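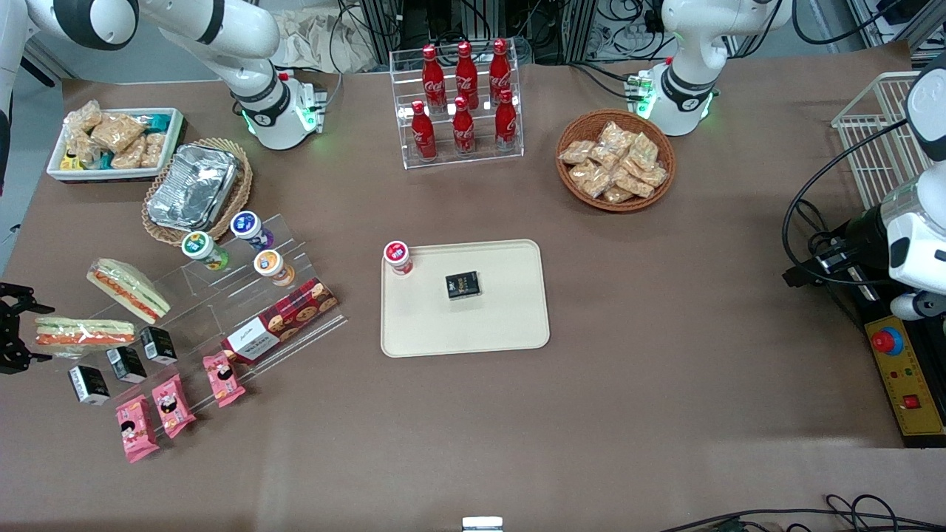 Snack table for an all-day board game meetup - what works for you?

Posted by meeplemoss, Oct 23, 2020

Our group finally has a proper all-day session coming up and I'm in charge of food, which makes me unreasonably happy. There will be 8 of us, two tables of games, and one table just for eating. I've already covered it in brown paper, partly for crumbs and partly so people can write their names next to their cups with a marker (stole that from a baby shower and I'm never going back!).

Main game is Jondora with the Beaulieu expansion, so we're looking at a long one. What do you put out that people will really eat, and that won't wreck the cards?

dicetray_dan

Sandwiches, cut small, every time. People can grab one between turns and they're gone in two bites. I do cucumber and cream cheese, ham and mustard, and one weird one. Last time the weird one was peanut butter and pickle and it went first!

And crackers in a basket instead of a bowl. A bowl gets knocked over the second somebody reaches for the dip.

oldgrumbleton

Crackers? Near Jondora? Those tiles are linen finish and they hold on to salt forever. I've played with a copy that felt like a beach.

Pretzel sticks are the only safe snack. Or chopsticks for everything. I eat cheese puffs with chopsticks and I'm not sorry.

dicetray_dan

She said there's a separate table, though. That's the whole point of a separate table. Wash your hands, sit back down, play.

oldgrumbleton

Nobody washes their hands 30 times in one day. I stand by the chopsticks.

meeplemoss

Ha, okay, I'll put a cup of chopsticks out and report back. And a stack of damp washcloths by the door. All my cards are in Fodent sleeves, so I'm less worried about those than about the board. I spilled iced tea on Beaulieu in July and the harbor side still has a wave in it that isn't printed on there.

tilefever

Oh no, the harbor! Put it under a pile of heavy books with a sheet of parchment on each side. Mine took two weeks but it's pretty flat now.

For drinks, lids lids lids. I bought 20 cheap tumblers at a yard sale and they're the best gaming upgrade I own, better than any fancy insert. Also put food out in rounds. If it all comes out at noon you've got sad sandwiches by four and everybody's sleepy during the trading phase.

quietcorner

Disagree on rounds, a little. When I host in rounds I spend the day in the kitchen and miss half the table talk. I'd rather put out things that sit well - nuts, grapes, hard cheese, crackers - and then order pizza at 6. Sandwiches under a clean dish towel hold up better than you'd think, too.

Are you playing anything shorter in between? Asetti is perfect while people eat. Plays in half an hour and you only need one hand!

meeplemoss

Asetti is already in the bag! Going with two rounds as a compromise: sandwiches and crackers first, something warm later. Still need a weird sandwich. Suggestions very welcome.

tilefever

Cheddar and apple with hot honey. Make double.

oldgrumbleton

Seconding that one. Cut it small enough for chopsticks.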